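Tabletop Sorting Rules: Frequently Asked Questions

Last updated May 11, 2022

Welcome! These are the questions we get most from teams setting up the Warkell sorting task for the first time. The rule book itself is short, and we'd love for you to read it all the way through, but this page should get you to your first valid run. If something is missing, write to Sanne Baert and she'll add it.

What is the task?

A small arm picks a colored cube out of a steel tray and places it on the plate with the matching rim. Red goes to red, blue goes to blue. It sounds tiny, and it is, and you would be amazed how much you can learn from it! 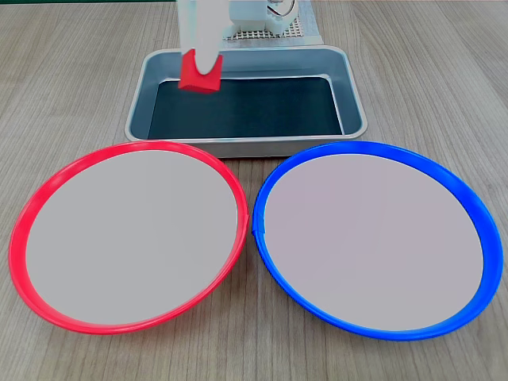
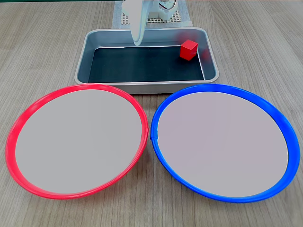 Do I have to use one cube at a time?

For Level 1, yes. One cube in the tray, both plates empty at the start. Level 2 allows more, and the rules for that are in section 6 of the rule book.

Where does the cube have to start?

Anywhere on the floor of the tray, including right up against a wall or in a corner. Please do use the corners! Early on, a lot of teams put every cube neatly in the middle, and their success rates looked wonderful until someone else tried to repeat them. Draw your start positions from the list in the appendix before the session begins, and don't swap one out because it looks hard.

Can the arm touch the tray?

A light touch is fine. Pushing the tray so that it shifts on the table is a fault, and you log it as one even if the cube ends up on the right plate. The same goes for the plates.

What counts as a successful placement?

The cube has to be resting on the flat part of the correct plate, fully inside the rim, with the gripper open and clear of it. A cube leaning on the rim is a partial. Dropping it from a height is allowed as long as it stays put – not pretty, but allowed.

Which side does the red plate go on?

Either side, as long as you swap halfway through your set. If red is always on the left, you can't tell whether your system is reading color or has simply learned to go left. Stijn Leemans pushed hard for this rule and we're so glad he did, it has caught problems in our own setup twice.

How many runs do we need?

A full set is 70 runs. You can split it over several sessions, but write down where each session starts and ends. Short sets are welcome on the discussion board, they just don't go into the shared table.

May we throw out bad runs?

No. Every run that starts gets logged, including the ones where the gripper closes on air. If a run was stopped by something outside the task (a power cut, a loose cable), mark it "interrupted" and repeat it, and leave the original entry in the log. The shared table now holds 483 logged runs, and 113 of those are failures. We think those are the most useful rows in it!

What are the safety rules for a small arm?

The same habits you'd want around a big one. Hands stay off the table while the arm is powered and a run is active. The stop button sits within reach of the operator and gets tested at the start of each session. Keep wires out of the arm's path, and check them again after you move anything. Long sleeves rolled up, please.

Do the plates have to be the ones from the Cluvau kit?

Any pair of round plates works if they are the same size, with a plain pale inside and rims of clearly different colors. Tell us what you used. The tray should have a dark floor.

Can we change the lighting?

Between sets, yes, and we encourage it. Within a set, leave it alone and note what you had.

When does the next version of the rules come out?

In June. The main change will be clearer wording on partial placements. Sets logged under the current rules stay valid, so there is no need to wait – go ahead and start yours.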